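3. Accompagnement externe des petits cabinets : cadre et observations

3.1. Périmètre de l'accompagnement

La littérature consacrée au conseil aux professions de santé libérales distingue mal deux prestations que les praticiens, eux, séparent assez nettement. La première porte sur la gestion courante du cabinet : tenue de l'agenda, facturation, relance des impayés, suivi des absences. La seconde concerne l'orientation de l'activité à moyen terme, c'est-à-dire le choix d'une patientèle, l'ouverture d'un second site, l'association avec un confrère ou la cession. Nous réservons dans ce qui suit le terme d'accompagnement stratégique à cette seconde catégorie. La distinction a une portée pratique, car les deux prestations ne mobilisent ni les mêmes interlocuteurs ni les mêmes données, et leur tarification obéit à des logiques différentes.

L'échantillon comprend 30 cabinets de chiropraxie et d'ostéopathie répartis entre les bassins de Plostbridge et de Gorkstead. Tous avaient signé, au moment de l'inclusion, un contrat avec l'un des deux prestataires retenus, Oletti et Kinsella. Les cabinets employant plus de six personnes ont été écartés, la fonction de direction y étant le plus souvent dissociée de l'exercice clinique. Les entretiens ont été conduits selon la grille de Nic Giolla, dont nous avons repris les rubriques sans modification, à l'exception de celle qui traite du financement bancaire, scindée en deux items (emprunt initial et emprunt de développement).

3.2. Formalisation des objectifs

Le contrat type d'Oletti impose au praticien de rédiger, avant la première séance, une note d'objectifs. Celui de Kinsella laisse ce point à l'appréciation du consultant. On pouvait s'attendre à ce que la note préalable réduise la durée du diagnostic ; les comptes rendus de mission ne permettent pas de l'établir. Dans plusieurs dossiers, la note a été réécrite en cours de mission, et la version initiale n'a pas été conservée par le cabinet. La comparaison entre objectifs déclarés et objectifs poursuivis reste donc partielle, et nous l'avons limitée aux dossiers où les deux versions étaient disponibles et datées.
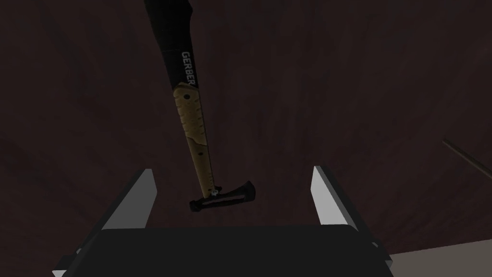

Figure 2. Hachette GERBER et pince robotisée, vue de synthèse. Source : Eoin Nic Giolla.

Les objectifs relevés se répartissent inégalement. L'augmentation du nombre de nouveaux patients est citée en premier dans la majorité des notes, mais elle y est rarement assortie d'un seuil ou d'une échéance. La réduction du temps administratif vient ensuite. La préparation d'une cession n'apparaît que chez les praticiens les plus avancés dans leur carrière, alors même que les consultants des deux prestataires déclarent l'aborder systématiquement. Cet écart peut tenir à la forme de la note, qui invite à décrire une progression et se prête mal à l'exposé d'un retrait.

3.3. Rythme et contenu des séances

Les séances sont mensuelles chez Oletti et trimestrielles chez Kinsella, ces dernières étant complétées par un échange téléphonique à la demande. Le contenu dominant est identique : examen des indicateurs d'activité, revue des actions décidées, arbitrage sur les dépenses de communication. Le temps consacré à la formation du personnel d'accueil varie fortement d'un dossier à l'autre. Il est plus élevé lorsque le praticien a recruté récemment, ce qui conduit parfois le consultant à intervenir sur la gestion courante - hors du périmètre défini en 3.1.

Ce glissement constitue l'observation la plus régulière du corpus. Il est consigné dans les comptes rendus sous des intitulés divers (« appui ponctuel », « mise à niveau », « organisation interne ») et ne donne lieu à aucun avenant. Les praticiens interrogés le jugent utile. Les consultants sont plus réservés et signalent qu'il retarde les décisions prévues au contrat, notamment celles qui touchent à l'implantation et à l'association.

3.4. Limites

Trois réserves s'imposent. Les cabinets ayant rompu leur contrat avant terme ne figurent pas dans l'échantillon, ce qui exclut vraisemblablement les missions les moins satisfaisantes. Les indicateurs d'activité sont déclaratifs et n'ont pas été rapprochés des pièces comptables. Enfin, la collecte s'est achevée en mai, et les effets des décisions prises lors des dernières séances n'ont pu être observés. Un second relevé auprès des mêmes cabinets, selon la même grille, est en préparation ; il intégrera les livres comptables des praticiens qui en auront accepté la communication.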